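# About Anuvier

Hi! I started Anuvier after I'd spent way too long helping small businesses return robots they should never have bought. We help people plan and pay for automation — the picking arms, the carts, the grippers, the little palletizers — and we don't sell any of it. No commissions from makers, no "preferred partner" badges. You pay us for our time and that's the whole arrangement.

Most of the folks who call us run a bakery, a packing room, a small lab or a machine shop with a few dozen people at most. They've seen a slick demo, somebody has handed them a quote, and they want to know if the number is real. Usually it's real for the arm and badly short on everything else. Grippers, mounts, guarding, power, floor work, training, spare fingers (you will want spare fingers), the week when your best operator is learning the thing and not making product. I keep a planning sheet that started out as one page and now has 67 lines on it, and I'm still adding to it!

Our first big job was a kitchenware packer called Cetmont. They wanted an arm to handle glass, which is a rotten thing to start with, and I told them so. They had one budget line for "gripper" and it said $190. We ended up splitting that into fingers, pads, a wrist camera, cables and a test budget, and we put $2410 in the plan for it. They groaned a bit, then they signed it.
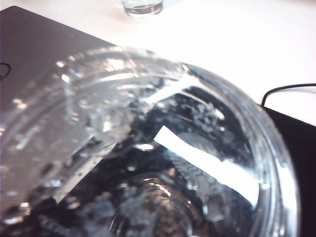 Clear and shiny things get their own section in our planning sheet now, and if you handle any of them, please bring that up on the first call. A camera that's great with cardboard boxes can have a hard time with something see-through, and you want to find that out with a borrowed unit and your own products before the purchase order goes in. Same goes for floppy bags and anything with oil on it. Ask the vendor for a trial on your stuff, in your lighting. If they'll only show you their own blocks and cubes, call me.

The next bunch of work came from Palten, who do contract packing, and they taught me plenty about timing. They like to buy in January, right when their new budget opens, and the lead time on their cart system was 17 weeks. So now we plan backward from the day you need the thing running — install, testing, shipping, approval — and a lot of people find they should have started in the fall. Sorry! I'd still rather tell you that up front.

We also put together the Yuan worksheet, our free starter plan. It walks you through what the job is, how often it changes, who'll look after the equipment and what you'll spend in the second year when the warranty has run out. Lease or buy is in there too. Fill it in with a pencil and a coffee, and argue over it with whoever does the job by hand today. That person knows more than I do about where it'll jam.

A few things about how we work. The first call is free and I'm the one who picks up, mornings are best. After that we come out and watch a full shift if you'll let us, then you get a written plan with prices, a calendar and a list of what we're unsure about. Sometimes the plan says to buy a better table and wait a year. I've written that one more than once and those people still send us their friends.

If you've already got a quote sitting on your desk, send it over before you sign and tell us what you're hoping to move, pack or sort. I'll mark it up and we can talk it through on the phone.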